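Section 4: Teaching the arms to pick up mugs

Right, so by now you should have the Huerta kit bolted to its table, both arms powered up and the Dekov software talking to them. If the software still shows a grey circle next to either arm, go back to Section 3 and sort that out first. I've tried carrying on with one grey circle and it only makes a muddle of the recordings.

I use mugs for this part because everybody has some, they're a good size for the fingers, and the handle gives you something to be fussy about. You can use tins or toy bricks if you like, but I'd start with mugs and get one job working before you branch out.

Before you start

You'll need the arms parked (press Park on the main screen and let them finish), a clear patch in the middle of the table, and a handful of mugs you don't love. Mix the colours a bit! A table full of identical white mugs is surprisingly hard to talk about when you're making notes later.

CAUTION: Keep your hands off the table while the Live button is lit. The arms will slow down if they meet something solid, but they don't know it's your thumb.

4.1 Check the wrist view

1. Open the Views tab and choose Wrist.
2. Open the gripper fully with the slider. Both fingertips should show along the bottom of the view, one each side. If you can only see one, loosen the camera collar, turn it a touch and nip it up again.
3. Put a mug on the table and jog the arm towards it. You want to be able to see the mug well before the fingers get to it.
4. Save the view. I name mine after the arm it belongs to, having once saved a whole evening's work as "view".

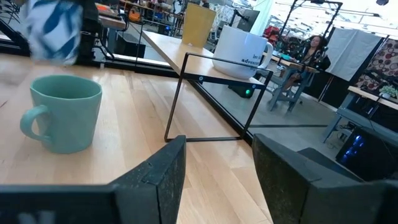 Wrist view with the gripper open. The fingers come up from the bottom on either side.

Don't worry if the wrist view takes in half the room as well. Mine always does, and the software copes with it perfectly well. Strong daylight is more of a nuisance than clutter, so if a window is washing out the table, pull the blind down or turn the brightness down a notch in the Views tab.

NOTE: Lettering and patterns on a mug are fine. I was told early on to stick to plain ones, and I ignored that with no harm done that I could find.

4.2 Record your first pick-up

Now for the fun bit. You're going to move one arm by hand using the controller, and the software will remember what you did.

1. Park the arm you aren't using. Leave its gripper open, so you can see at a glance that it's holding nothing.
2. Push most of the mugs to the back of the table and leave one near the middle.
3. Turn the mug so that the handle isn't where the fingers want to go. Any other direction will do for a first try.
4. Press Record, then bring the gripper down beside the mug. Go slowly. Really slowly, slower than feels sensible!
5. Line up the fingers, close them until the grip bar on screen turns amber, and lift straight up.
6. Set the mug down again, open the fingers, back away and press Stop.

If you make a hash of it, press Stop and then Bin. There's no prize for keeping bad ones, and a wobbly recording teaches the arm to wobble.

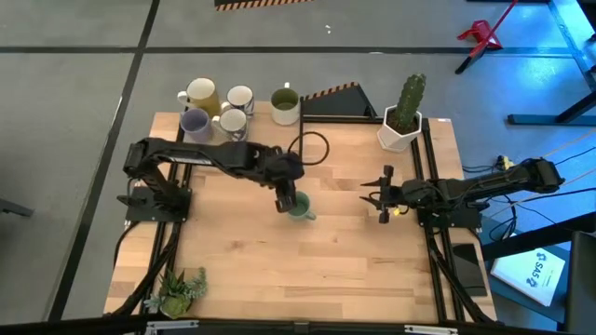

Purndale, Sat 9 March

I've gone back over this part of the guide after a few people asked about mug spacing. My earlier version said to keep all the mugs a hand's width apart. You can ignore that for the ones you aren't picking up; a bunch of them standing together near the back edge is no trouble. It's only the mug you're going for that wants elbow room, and plenty of it on the side where the fingers come down.

The other thing people asked about was cables. Let each arm's bundle hang with some slack in it, and move the arm through its full reach once with your eye on the bundle. If it goes tight anywhere, let out a bit more before you record anything.

4.3 Mix things up

Once a single mug works, spread the whole lot out and start again. You're aiming for variety here. An arm that has only ever met one mug in one spot will do that beautifully and nothing else.

1. Move the mugs between recordings. Some close together, some on their own.
2. Turn the handles to point different ways.
3. Swap arms every so often, so the 2 of them end up with a similar amount of practice.
4. Press Save Set at the end of each sitting. Closing the lid of the laptop does not count as saving (ask me how I know).

How many recordings do you need? The Vuro leaflet doesn't say. I had almost 2000 before I stopped bothering to add more, but the arms were doing useful things long before that.

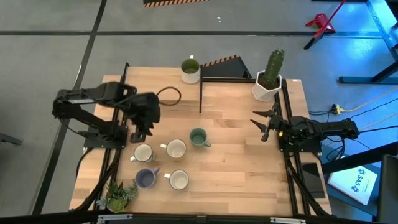 Reda Cherkaoui wrote in to say that swapping arms every few goes was a pain, and that doing a full sitting with the left and then a full sitting with the right gave just as good a result. Fair enough, I've since tried it that way and I couldn't tell the difference either. Do whichever suits your patience.

CAUTION: When the mugs are spread out, check both arms can get back to Park without sweeping through any of them. Use Preview for this. It draws the path on screen and nothing moves.

4.4 If it goes wrong

Fingers close on thin air: the wrist camera has probably been knocked. Go back to 4.1 and save the view again.

Mug tips as it's lifted: you're gripping too near the rim. Come down a little lower and re-record.

Arm stops halfway and beeps: look on the Status tab. Code 2 means it thinks it's touched something. Clear the table around it, press Reset, and park it before you try again.

Grip bar never turns amber: wipe the inner faces of the fingers with a dry cloth and restart the software. If that doesn't do it, the finger screws may have worked loose, and the tightening order is in Section 3.

Leave the arms parked and the power off at the wall when you've finished. Section 5 covers passing a mug from one arm to the other, and you'll want your saved set from this section to hand for it.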